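Foro Udora > Aplicaciones y tiendas > Migración de bibliotecas

Tema: Compras antiguas que no aparecen tras pasar a la cuenta unificada

narkus_es escribió:
30 ene 2018

Abro tema aparte porque en el hilo general se mezcla con los problemas de vídeo. Tengo una biblioteca en Sturkisura con música, libros y aplicaciones de pago. Después de aceptar la cuenta unificada, las aplicaciones siguen ahí, los libros también, pero de la música solo se ven los álbumes comprados a partir de diciembre. Lo anterior no sale ni en la web ni en el cliente de Android.

Lo que he probado: cerrar sesión, borrar la caché de la tienda, borrar los datos del cliente y volver a sincronizar. El historial de pedidos sí muestra las compras, con su recibo. Falla la biblioteca, no la facturación. 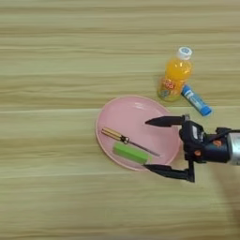
Plato rosa con destornillador, sobre la mesa.

¿Alguien con el mismo síntoma?

pagano_rom escribió:

Sí, lo mismo. La migración no mueve los archivos, vuelve a generar las licencias a partir del historial. Si el álbum se compró con la cuenta antigua y el país de facturación era otro, la licencia queda pendiente y el cliente la oculta sin avisar. Mira en Ajustes > Cuenta > País y compáralo con el del recibo.

narkus_es escribió:

El país coincide en todos los recibos que he abierto. Descartado, al menos en mi caso.

Katia Rinaldi escribió:

Discrepo con pagano_rom. Lo del país afecta al vídeo y a los libros, que llevan licencia territorial. En la música el fallo viene del índice. El cliente 2 pide la biblioteca en páginas de 1000 elementos y, si una página devuelve error, no reintenta: da la sincronización por buena y se queda con lo que tenga. Como ordena por fecha descendente, lo que desaparece es siempre lo antiguo.

Se comprueba en el registro. Activad el modo de depuración, forzad la sincronización y buscad la línea de la segunda página. Si pone "partial", es esto.

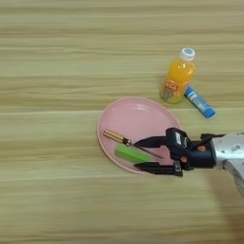
¿Se pierden las listas de reproducción al borrar los datos del cliente?

Las listas se guardan en el servidor y vuelven a bajar con la primera sincronización completa. Las descargas sin conexión sí se borran y hay que repetirlas a mano.

pagano_rom escribió:

Yo no tengo ni 1000 pistas y me faltan álbumes igual. La paginación no explica mi caso. Cambié el país, esperé un día y volvieron a salir casi todos.

Katia Rinaldi escribió:

Al cambiar el país se invalida el índice entero y se reconstruye desde cero. Puede que hayas arreglado lo mismo por otra vía. Sin registro anterior al cambio no se puede saber.

pagano_rom escribió:

Puede. O puede que fuera el país. El registro ya no lo tengo.

narkus_es escribió:

Registro mirado. Tengo algo más de 3000 pistas y la segunda página sale como "partial", código de tiempo agotado. A la tercera ni llega.

He repetido la prueba por cable, con el cliente de escritorio, y el resultado es idéntico, así que la wifi queda fuera. El tiempo de espera está fijado en 30 segundos y no hay opción visible para cambiarlo.
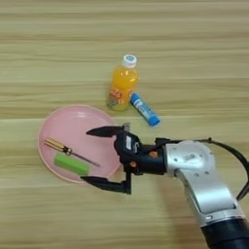
En el archivo de configuración existe una clave, sync.timeout, que en el escritorio sí se lee al arrancar. La he duplicado y la segunda página entra completa. En Android esa clave no es accesible sin root, por lo que ahí sigo igual. Lo curioso es que, una vez sincronizado el escritorio, la web ya muestra los álbumes antiguos. El teléfono todavía no.

sturki_vieja escribió:

Entonces el índice se genera a petición del cliente y se guarda en el servidor. Borra ahora los datos en el teléfono y entra de nuevo, debería recoger el índice ya hecho.

Dicho esto, tener que editar un archivo para ver lo que uno ha pagado me parece impresentable. Con las tiendas separadas esto no pasaba.

Katia Rinaldi escribió:

Con las tiendas separadas había otro fallo, el de las licencias duplicadas, y se tardó bastante más en localizarlo. Prefiero una sola biblioteca con un índice defectuoso.

narkus_es escribió:

Borrados los datos en el teléfono. Ya aparece todo salvo dos álbumes, que en el recibo figuran con otro distribuidor - esos los llevo a soporte por separado. Dejo el tema abierto por si alguien encuentra cómo tocar el tiempo de espera en Android sin root.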